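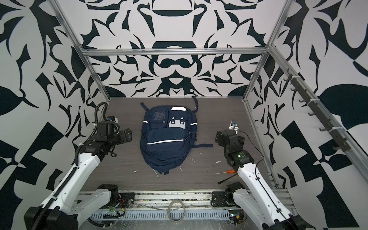

How a Zipper Works, and Other Parts of Your Backpack

83 shares | 6 comments

You probably open and close your backpack many times a day without thinking about it. It has more parts than most of the clothes you wear, and each part has a name and a job.

The zipper

A zipper starts with two strips of cloth called tapes. Along the edge of each tape is a row of teeth. On a jacket the teeth may be separate bits of metal or hard plastic. On many school bags they are made from one long plastic thread, wound round and round like a spring. This kind is called a coil zipper. Coil zippers bend easily, so they are good for going around corners.

The part that moves is the slider. Inside it there is a channel shaped like the letter Y. When you close the bag, the two rows of teeth go into the two arms of the Y and get pushed together. They come out of the bottom of the Y locked. When you open the bag, a small wedge inside the slider pushes the rows apart again.

The piece you hold is the pull. On a small pull, it helps to pinch it between your thumb and one finger and move it along the line of the zipper. If you yank it sideways, the slider can tip and get stuck.

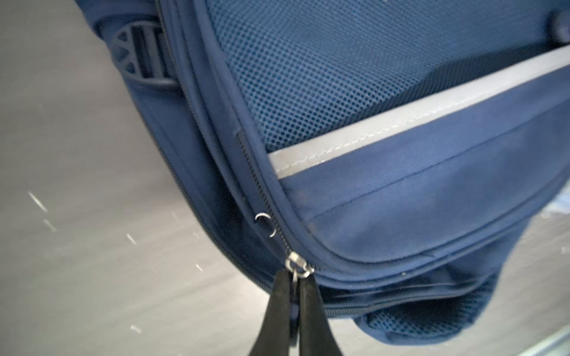
FLERNUSON, December

Neema Mugo repairs bags and coats at a shop called Kelemen. Children bring her backpacks all winter. She says the most common problem is cloth caught in the slider.

"Don't pull harder," she says. "Go back the way you came, and hold the cloth out of the way with your other hand."

If the slider moves but the teeth open up again behind it, the slider is probably worn. Mugo can often fix this by squeezing it gently with pliers. Ask an adult before you try it, because a slider squeezed too much will not move at all.

The shiny stripe

Some backpacks have a silver or light gray stripe across the front. It is made of reflective material. Reflective material sends light back toward the place it came from. When a car's headlights hit the stripe, the light goes back to the driver, and the stripe looks bright. It does not glow by itself. In a dark closet with no lamp, you would not see it.

Dirt makes the stripe work less well. Wipe it with a damp cloth and let it dry.

The mesh

Mesh is cloth with lots of small holes. Air can go through it, so a wet bag dries faster where there is mesh. Sand and crumbs can go through it too, if they are small enough.

The window pocket

A clear plastic pocket is for a name card. Write your name and your class on the card. Rehema Kioko, who teaches second grade, asks her students to use a pencil or a waterproof pen, as some inks run when they get wet.

Try it yourself

Find a zipper on an old bag. Move the slider very slowly and watch the teeth just in front of it and just behind it. A magnifying glass helps. Draw what you see, and label the teeth, the tape, the slider and the pull.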